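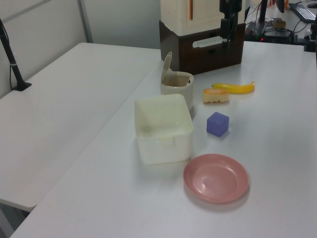 Fig. 1. Tabletop with the object set laid out: open container, lidded cup, play food, cube, plate.

Week 6 handout: Reading a vendor's claims (the Grodarell arm kit)
Notes by Anneli Hirvonen

Bring the Prirum brochure with you. We'll mark it up in class, so print it single-sided.

1. What is being sold

Prirum offers Grodarell as a "ready to work" package: arm, gripper, mounts, software license and 2 days of training. The tables are extra. So is support after the first year, which you will find on the last page in smaller type.

2. The headline number

The brochure says 146 successful picks out of 150. Fine. Before you write 97 percent in your report, ask what was picked. A soft-edged cube is about as easy as objects get. A toy banana is harder, though it still won't bruise. A round plate with a raised rim, lying flat, is a different problem, and I would like to see its score on a line of its own. Prirum gives one total for everything.

Also ask what counts as a pick. Lifting the toy bread roll (or cake slice) is one thing. Putting it in the white container without shoving the container along the table is another. The brochure uses "pick" and "task" as if they meant the same.

3. Layout

Look at Fig. 1 again and note how small the collection of objects is. Kitchens don't look like that. The cup stands with its lid up, and if a vendor shows you a cup like this, find out whether closing the lid was ever part of the test.

Two white tables meet at a seam. Ask whether any trial crossed it.

4. Comparison with Werka

Mikkel Steinarsdóttir's group ran the Werka kit in January and logged 167 attempts, failures included, with the reason for each. Their success rate is lower than Prirum's. I trust it more. The log is in the course folder; read the column headed "reset by hand" before anything else.

5. For next time

Write one page on whether you would approve the purchase. Name two tests you would want to watch in person. Quoting the brochure's adjectives will cost you marks.

Reading: Stöcker course pack, the chapter on acceptance testing. Skip the history section.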